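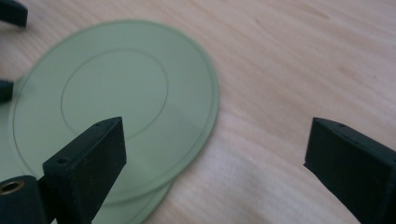 4. Setting and stacking the Plokum plates

Plokum plates are thin and nearly flat, so they behave a little differently from deep dishes when you stack or carry them. Clear a space on the tabletop before you take any plates off the shelf. Two pale green plates laid one on the other can slip out of line, with a crescent of the lower one showing past the rim of the upper one. A pair in that position is easy to separate, but it should be squared up before you lift it or add to it. Use the thin line just inside the rim as your guide.

4.1 Before you start

Wash new plates by hand in warm water and dry them fully. Wipe the tabletop with a dry cloth and check it for crumbs and grit. A single grain under the bottom plate will make the stack rock, and it can scratch a wood surface.

Choose a spot well in from the edge of the table. If your table has a cable hole, keep the plates clear of it - a rim that sits partly over the opening will tip when weight is added.

4.2 Squaring up a pair

1. Place the first plate face up on the table.

2. Lower the second plate onto it. Do not slide it across. Sliding marks the face of the plate underneath.

3. Look straight down. The rims should line up all the way around.

4. If they do not, put one hand on each side of the pair and bring both rims in gently until they meet.
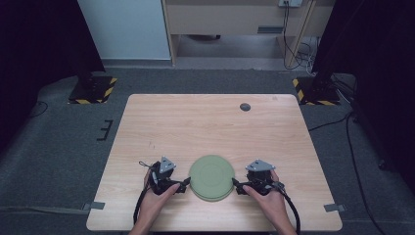 5. Keep the pressure even from left and right. If you push harder on one side, the whole pair will travel across the table and the plates will still be out of line.

6. Let go with both hands at the same time, then check the rims again from the near side of the table.

Note: The ring near the center of each plate is there for placing cups and small bowls. Do not use it to line up a stack. From a low angle the ring can look off center when the plates are straight.

4.3 Lifting

1. Slide the pair toward you until one rim just clears the edge of the table.

2. Put your fingers under the rim and your thumbs on top.

3. Lift level. Carry with both hands.

CAUTION: Do not lift a pair by the upper plate. The plates are not joined and the lower one will fall.

CAUTION: Do not lift wet plates as a pair. Water between them can hold them together for a moment and then let go.

4.4 Putting away

Dry plates can be stored flat on any level shelf. If you use the Sirnby rack, set the dividers to the narrow position first (see section 6). Put a sheet of Tjoa felt between plates that will be left for more than a few weeks. Paper towel works for shorter periods - change it if it gets damp.

Do not put pans, lids or other heavy items on top of a stack. The load limit for a stored stack is 500 grams, spread evenly over the face of the top plate.

4.5 If something is wrong

The stack rocks. Take it apart and wipe both faces and the table. If it still rocks, turn the lower plate a quarter turn and try again.

The plates stick together. Leave them on the table and run a thin strip of dry paper between the rims. Do not use a knife.

A rim is chipped. Stop using the plate. Replacement plates are sold singly under part number 1255, and the felt sheets under part number 184.

Questions about this section can be sent to Hashini Debnath at Skeltavik customer support.

Section 4 last revised Tue 18 December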